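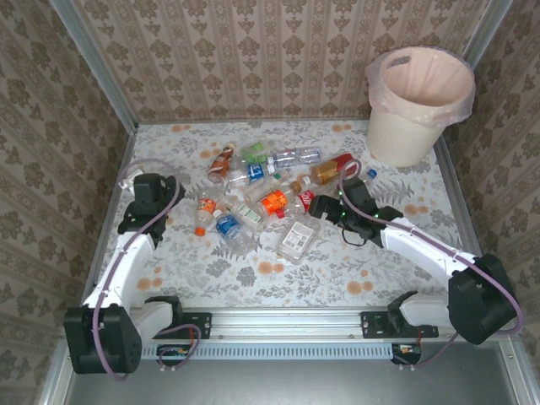

My big job this week has been settling how we split the work between the two arms, and I've changed my mind about it so many times that I'm writing it down before I change it again. Plimska started out with a very simple rule: draw a line down the middle of the table, the left arm (Prater) takes whatever is on its side, the right arm (Kerr) takes the rest. Lovely on paper. Then you give it a proper heap, a dozen drink containers all lying across each other in the middle, and the line goes straight through half of them. The bottle with the red label and the bottle with the orange one are side by side in there with Kerr's jaws hovering next to both, and which side of my line are they on? The caps say one thing and the bottoms say another. Also the bin is over at the back on Kerr's side, so poor Prater has the long way round with everything it picks up.

So we threw the line out. What we do now is let the operator choose freely during the demonstrations, whichever arm feels natural, and have the model learn the choice along with the movement. Norbert was against it. He thought people would be inconsistent and the model would dither, both arms twitching at the same bottle and neither committing. I thought so too for a bit, if I'm being fair to him. But Rozália had done a lot of the demonstrating and she said she never really dithers herself, she just goes for whatever is on top with the hand that's nearest the loose end. I made her say that again slowly and wrote it on the back of my tea-stained lab sheet — nearest the loose end! It's a much better rule than mine and I couldn't have coded it.

We have 691 demonstrations in the set as of this afternoon. I went through a good chunk of them with the sound of Ľudovít's drill coming through the wall and my eyes are like raisins. The ones I threw out were mostly where the operator changed arms halfway through a reach. I kept the fumbled grasps in as long as there was a recovery afterwards. Hjørdis wants those in a separate folder so that we can train with and without, and she's right, but I'm not renaming anything else this week.

Then the evaluation. 40 fresh piles, one attempt each, no helping. The line rule cleared 4 fewer than I'd hoped for and I sulked about it over a cheese roll. The learned choice cleared 33. I did the whole tally twice and got the same number both times. I know it's one table and one kind of rubbish. I know the operators all learnt from each other. But 33!
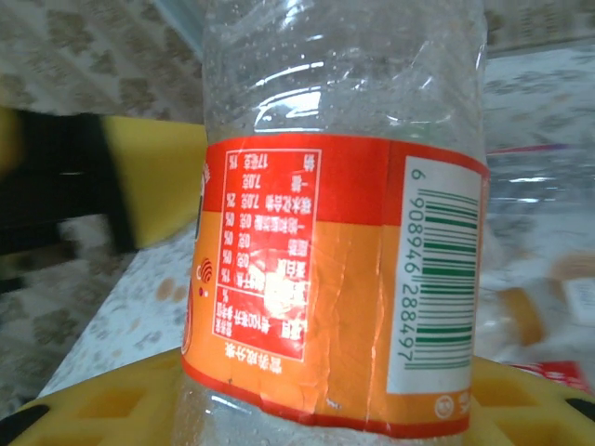 Page last changed: 26 July 2021

Added after talking to Hjørdis, who read the first half of this and wanted to know what goes wrong in the seven that didn't clear. Mostly it's the see-through ones. I've spent ages with the wrist views now and you do start to feel sorry for the model. Take the bottle with the red and orange label: the label is a gift, a great solid band of colour with a barcode and a nutrition table on it (upside down, but who's reading), and then above it the plastic is all crinkles and glare and little droplets with the background showing through. If all you had was that top part you'd be guessing as well. I was guessing, and I have eyes and a degree.

Blažena's idea is to black out the labels at random in the training images, so the model can't lean on them so hard. She tried it on a small run and the grasps moved, a bit, towards the necks of the bottles. Might be something, might be noise. She's going to run it properly and I've promised not to peek at her numbers until she's done. Norbert thinks we should simply collect more clear bottles and fewer labelled ones. We went back and forth on that for most of lunch and he ate my crisps.

The other failure is duller. Both arms go for things near the middle, one of them waits politely for the other, and the time runs out. It happened in two of the piles. I'd have called that dithering and given Norbert his point, except that it's always Prater doing the waiting, and I suspect it learnt its manners from Rozália, who is right-handed. Must ask Ľudovít to do a batch, he's left-handed and impatient.

I also want to try spreading the rubbish out. A heap tests whether it can choose what's on top, but it hides whether the choice of arm is any good. With things well apart, there's no excuse for the arm. 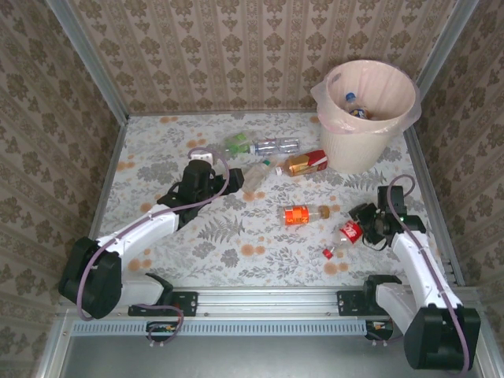
Does the model decide on the arm first and the bottle second?

The two come out together. It predicts movements for both arms at once, so the choice of arm only shows up as one of them moving and the other keeping still.

Blažena asked for that to be written somewhere, and this is somewhere. The Flerninberg lot will ask it again in November when we go over for the talk, so I may as well get used to saying it out loud.

Still to do: Hjørdis's folder. A left-handed batch. Work out why the timer on the evaluation sheet and the timer in the logs disagree by a second or so on the long runs. And bin bags, we're getting through them at a terrible rate and I've put them on my own card again.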